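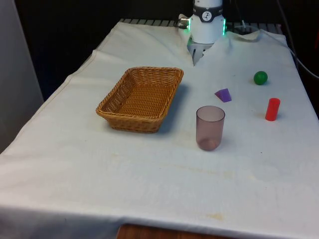

I've been cleaning wicker baskets since we moved to Litcombe, and I've ruined three, so learn from me! The big one is water. Never soak the thing – wipe it with a barely damp cloth and a drop of dish soap, then stand it in the shade with air on both sides.

For dust in the weave, a dry paintbrush beats any vacuum attachment I own (and it cost me 89 cents).
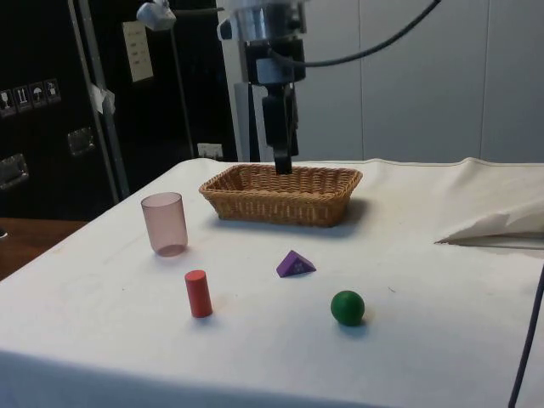 Photo: Wanono Home Pages

If the strands feel brittle, I rub in a little lemon oil with an old sock and leave it overnight. Go easy around the rim, it gets sticky there. And line the bottom before you put anything with sharp corners in, like kids' blocks, or they'll snag the weave. 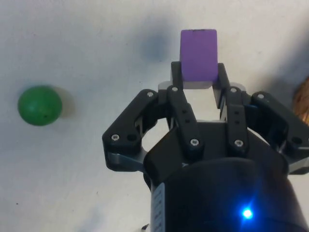 Purple block, rounded edges

Musty smell? Baking soda, one night, shake it out in the yard.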